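December 2022, Friday night

Finished the sleeves! Both of them, set in and pressed, and they hang exactly the way sleeves should. I've been fighting this shirt pattern since March and tonight it finally gave in. I put it on over my pajamas and marched up and down the hallway until my feet got cold.

The trick was easing the fabric in by hand, with two rows of long stitches, pulling a tiny bit at a time. Bienvenido Tiongson told me that months ago at the Dastholm sewing night and I nodded and went home and used pins, like a fool. Thirty-five pins in one armhole, and it still puckered like a raisin. Tonight – not one pucker!
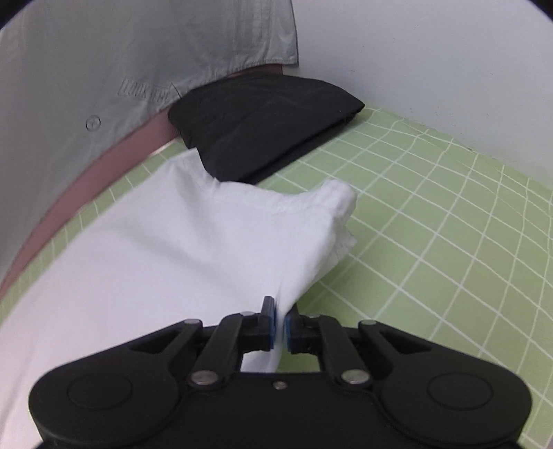 Next is the collar, and I'm already excited about it. I want a proper stand with a bit of stiffness to it, and I have two kinds of interfacing to test on scraps before I commit. Gunnlaugur swears by the lighter one. He made a striped shirt last month with every stripe meeting at the front, all the way down, and I keep thinking about it at work.

Buttons are still undecided. I went into Usman at lunch and they had a tin of old shell ones, 200 in the tin, all slightly different, and I stood there picking through them so long that I had to eat my sandwich on the bus. I bought the green ones. Now I think I want the gray ones. I may go back tomorrow if it isn't snowing.

Oh, and I threaded the machine wrong again and sewed a whole side seam with no bottom thread at all (so smooth! so fast! no wonder). Need to buy needles, and more white thread.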